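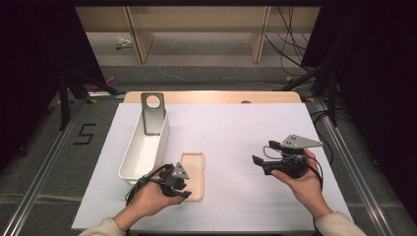 Noelia Marín
Club lead, Plovau Robotics Club

FAQ for new members (and parents who keep asking, hi)

When do we meet?
Doors at 4, hands on by 4:30. Done by 7. If you're late just come in quietly, somebody is probably recording.

Do I need to know how to code?
No. Half the work this term is handling stuff. You hold the two hand grippers, do the task, do it again. Coding group is separate, ask Suleiman Aliyu.

What's the task right now?
Phone case and the white bin. Case starts flat on the sheet, ends up in the bin. Sounds easy. Try it with the grippers on.

How many runs per person?
16 a session, then swap. You can stop sooner if your wrists hurt – please do stop sooner.

How old do I have to be?
Grade 7 and up. Younger siblings can watch from the chairs.

What should I wear?
Long sleeves are fine if they're snug at the wrist. Plain colors if you have them. No bracelets, no rings, they catch on the cables.

I dropped the case. Do I start over?
Yes. Put it back flat, say "redo" out loud, go again. Dont try to save the run.

Can I move the sheet or the bin?
Sheet no. Bin yes, a little, between runs. Slide it back off the edge if it creeps.

Where do the cables go?
Off to the side of you, never across your lap. If one gets twisted, put both grippers down first and then fix it.

Is this for the Olaniyan Cup?
Part of it. The Cup team is 2 drivers plus 2 alternates, picked in July. Everybody else's runs still count toward the Ulari project, so no, you're not wasting your time.

Who picks the team?
Hadiza Anozie and me. We look at clean runs, not fast ones. Showing up matters too.

Does it cost anything?
Nothing for the club. Cup shirts are extra, price when I have it.

Can I take a gripper home to practise?
Sorry, no. Kitchen tongs and your own phone case work pretty good for practice.

Who do I tell if I'm missing a session?
Omolara Garba, she does teh sign-up sheet. Before noon please.

More questions – catch me at the door, will add them here when I get a minute.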